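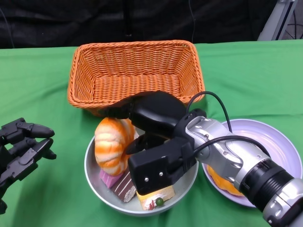

A green tablecloth, an orange basket and a bowl of play food, croissant included.

Want to spend an afternoon playing store with us? I'm looking for families to join the next round of the Barta play study, and I'd love to hear from you if you have a kid between three and six who likes to boss grown-ups around (so, any kid between three and six).

I'm Lucinda Oyelaran and I run the family side of things at Famley, a small research group that looks at how children learn words and numbers while they play. This time we're interested in pretend shopping. When your child sells you a croissant and tells you it costs a hundred dollars, what do you say back? Do you haggle? Do you ask how many they have left? We want to listen to those little back-and-forth talks, the silly ones too!

What you'd be doing

You and your child come to our playroom in Kendard for one visit. Plan on 40 minutes of play, plus a bit of time at the start for shoes off, snacks and paperwork. You'll play store together, then your child plays a short picture game with my colleague Dwayne Yazzie while you fill out a form about the words your child uses at home. Siblings are welcome to tag along, we have a corner with books and a train set. Just tell me ahead of time so I can set out enough juice.

We record the sound of the visit so we can type up the talk later. Only our team listens to it, and names are taken out of the typed version. If you change your mind, even weeks afterward, write to me and we'll erase it.

Who can join

Your child should be three, four, five or six on the day you come in. Any parent, grandparent or other regular caregiver can be the grown-up, as long as a legal guardian has signed the form. You don't have to speak English at home. We have team members who can run the visit in Spanish and Lithuanian (that's Birutė Rätsep, ask her about the songs), and we'd really like more families who mix languages.

Kids who are shy are fine. Kids who won't sit down are fine too. If yours wants to stop halfway, we stop, and you still get the full thank-you.

What you get

A $40 gift card, a picture book your child picks out from our shelf, and free parking behind the building. If you take the Utow bus, bring your ticket and I'll pay you back on the spot.

When

We're booking visits through February. Mornings start at 9:30 and the last slot is at 4 p.m., and I can usually squeeze in a later one for people who work days. I have 19 places left, and the late slots go first.

How to sign up

Call the Famley front desk and ask for me, or leave a message with Amos Villanueva with your child's age and a good time to call you back. I return calls in the evening, after my own two are in bed, so don't be surprised if the phone rings at eight!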